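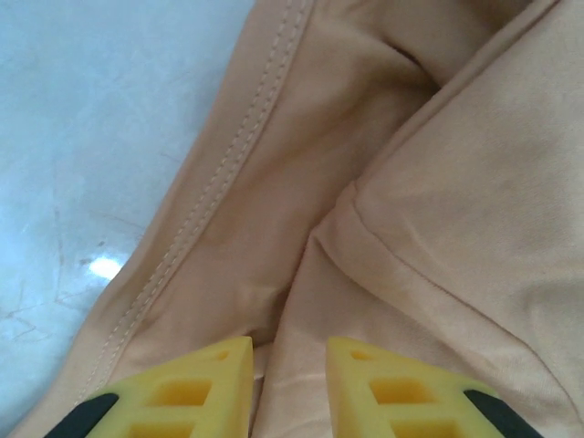

Folding was the job Indira Salian kept putting off, and she told the first evening session at Gimholm that she would happily wash six loads in a row if somebody else would deal with the pile afterward. A good part of the group agreed with her. By the end of the session most of them had folded a knit top, a fitted sheet and a pair of work trousers, and had taken home a printed card with the steps on it.

The sessions are part of Fold and Pass On, a free clothing care program that opens to the public in November at the Gimholm neighbourhood centre. It is run by Akus, a non-profit clothing exchange, with support from Mudaliar, a family-owned laundry and linen service. The program combines hands-on lessons in washing, folding and storing everyday clothes with a sorting room where donated garments are prepared for families who have asked for them.

Akus has operated a clothing exchange out of Gimholm's lower level for several years. Donations have always been welcome, but many arrive crumpled in garbage bags and have to be shaken out, checked and folded before they can go on a shelf. Last winter the exchange received 626 bags of clothing. Staff found that preparing the contents took more hours than collecting and distributing them combined.

"We had good sweaters sitting in bags in February that should have been on somebody in December," said Usha Ramasamy, program manager at Akus. "The clothes were clean and in good shape. We were short of table space and short of people who felt confident folding to a standard size."

The standard size matters because of the shelving. Each bin in the exchange is labelled by size and type of garment, and the bins hold about twice as much when tops are folded to the same width. A folded top also shows its collar and colour at the front, so a parent looking for a child's cardigan can see what is there without pulling everything out onto the floor.

What participants will learn

The course runs over two evenings, with a break of one week between them. Each evening starts at 6:30 p.m. and finishes by 8:30 p.m. Participants may bring up to three pieces of their own clothing to work on.

The first evening covers knits and other stretchy fabrics. Instructor Marjan Kiani, who spent much of her working life in garment alterations, begins with a plain knit top laid face down on a smooth table. Participants learn to find the side seams and line them up before making any fold, to ease wrinkles outward with the flat of the hand, and to bring the sleeves in without stretching the shoulder.

"People pull on knits because they want the edge to be straight," Kiani said. "Let the seam tell you where straight is. If the garment has been washed a lot, the seam may have twisted a bit toward the front, and then you fold to the body of the garment and leave the seam where it wants to be."

Kiani also spends time on hems. A double row of stitching at a hem or cuff makes that part of the garment thicker than the rest, and stacking several of those edges on top of one another produces a pile that leans. She teaches participants to alternate the direction of each folded piece so the thicker edges are shared between the two sides.

The second evening covers woven shirts, trousers, children's clothing and bedding, including the fitted sheet, which was the most requested item when Akus asked its members what they wanted to learn. The last half-hour is given over to storage – how full a drawer should be, when to hang and when to fold, and how to put woollens away for the summer.

Participants will receive a care label guide in plain language. It explains the common washing and drying symbols, and has a blank column where households can write in the settings on their own machines. The guide was prepared by Khrystyna-Mariia Kravchuk, who coordinates the sorting room, and is being translated into several of the languages spoken by families using the exchange.

The sorting room

The sorting room occupies the former craft room next to the kitchen. Mudaliar has provided work tables, wheeled laundry carts and a regular pickup for donated items that need another wash before they are shelved. The company will launder those items at no cost to Akus through the end of March.

"We handle linens for inns and clinics, and a lot of what we know about folding is simply what saves a person's back over a long shift," said Nassoro Mollel, operations manager at Mudaliar. "Table height was the first thing we raised with Akus. The old tables were too low for most adults, and people were going home sore."

The new tables sit at counter height, and two of them can be lowered for people who prefer to work seated. Tops are light in colour and wipe clean, so lint and stray threads are easy to spot between batches.

Donated clothing passes through the room in a set order. Items are first checked for stains, missing buttons and open seams. Anything needing a small repair goes to the mending shelf, and anything needing a wash goes into the Mudaliar cart. The remaining pieces are folded, sized and binned. Kravchuk has asked that different types of fabric be kept apart during folding, with knits at one table and wovens at another.

"If you switch between a sweater and a dress shirt every minute, you slow down and you get sloppy," Kravchuk said. "Do a stack of one thing, then do a stack of the next. It is easier on the hands too."

Graduates of the course are invited to put in a shift in the sorting room, though there is no obligation to do so. Shifts are two hours long and are offered in the morning, afternoon and early evening.

Salian, who attended the trial sessions and has signed up for a morning shift, said her own dresser looks better than it did. She is less sure about the fitted sheets. "I can do it with the card in front of me," she said. "I had a go without the card and ended up rolling it into a ball and putting it at the back of the cupboard, same as before."

Donations

The exchange accepts clean adult and children's clothing in all sizes, including outerwear. Sweaters, long-sleeved tops, pyjamas and snow pants are most needed at this time of year. Light wear is acceptable. Clothing does not have to be folded when it is dropped off, but donors are asked to turn garments right side out, empty all pockets and tie or tape pairs of mittens and socks together.

The exchange cannot accept pillows, mattresses, used underwear or items with a strong odour. Bedding is accepted only if it is clean, dry and bagged separately, with the bed size written on the outside of the bag.

Donations can be left at the side entrance of Gimholm during opening hours. Please do not leave bags outside overnight, as they are often soaked by morning.

Registration

There are 66 places available for the November intake, divided among several small groups. The course is free of charge and open to anyone aged 14 or older. Younger children may attend the bedding portion with an adult. Light refreshments will be served, and the building is wheelchair accessible from the parking lot.

Registration is in person at the Gimholm front desk or by telephone during office hours. People who miss out on a place will be put on the list for the winter intake.

About Akus

Akus is a non-profit clothing exchange that collects, sorts and redistributes clothing and household linens to families, newcomers and seniors. There is no charge to use the exchange and no referral is required.

About Mudaliar

Mudaliar is a family-owned laundry and linen service supplying inns, clinics and community kitchens.

Media contact: Usha Ramasamy, program manager, Akus, care of the Gimholm front desk

Shares: 66
Comments: 2

Related items

Mending shelf reopens with new hours
Winter coat drive: what we need and what we have plenty of
Zernus donates shelving to Gimholm lower level
How to read a care label

Contact us | Copyright Akus. All rights reserved. | Back to top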